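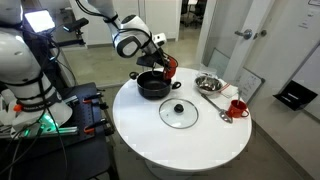
I finally caved and bought a new soup pot in February, and I've been meaning to write about it ever since, so let's do this before I get distracted by the garden again.

My old one was a hand-me-down with a bottom that had gone wavy, so everything on the left side burned while the right side sat there doing nothing. I put up with that for years! Then I scorched a batch of split pea so badly that the whole apartment smelled like a campfire, and that was it.

The new one is black, with a nonstick inside and two short handles, one on each side. I went back and forth on the handles for ages because I've always been a long-handle person (you can grab it with one hand and stir with the other), but a long handle on a full pot of soup is a wrist injury waiting to happen. Two short ones means I have to put the spoon down and commit. I'm fine with it now. It also takes up so much less room on the stove.

The lid is clear glass with a metal rim and a black knob in the middle, and oh, I love a glass lid. I am a chronic lid lifter. My rice has suffered for it my whole adult life. Now I just stand there and stare through the glass like it's an aquarium.

I looked at a Koltance set first, 13 pieces, very pretty, and then I thought about where on earth I'd put 13 pieces. My cupboards are already a landslide. Then there was a Rirketti I nearly ordered, but it was $190 and I just couldn't, not for something I mostly use for lentils.

The ladle is stainless steel and long, too long for any drawer I own, so it lives on a hook by the window. Worth it. With my old short one I was always fishing it out of the soup with a fork. I've also started keeping my tasting spoon standing in a red mug next to the stove, because otherwise I use a fresh spoon every time and end up with a sink full of them.

Anyway, the soup I've made most is the lazy tomato one: an onion, too much garlic, a big can of tomatoes, a can of white beans, and whatever broth is open. Let the onion go slowly, dump in the rest, lid on, 23 minutes. I stir in a spoonful of plain yogurt at the end, off the heat. If you want croutons, tear up some old bread and put it in the oven at 400 with olive oil and salt while the soup does its thing, and make double, since half of them will be gone before you sit down.

Next up is a chicken and dumpling one I've been putting off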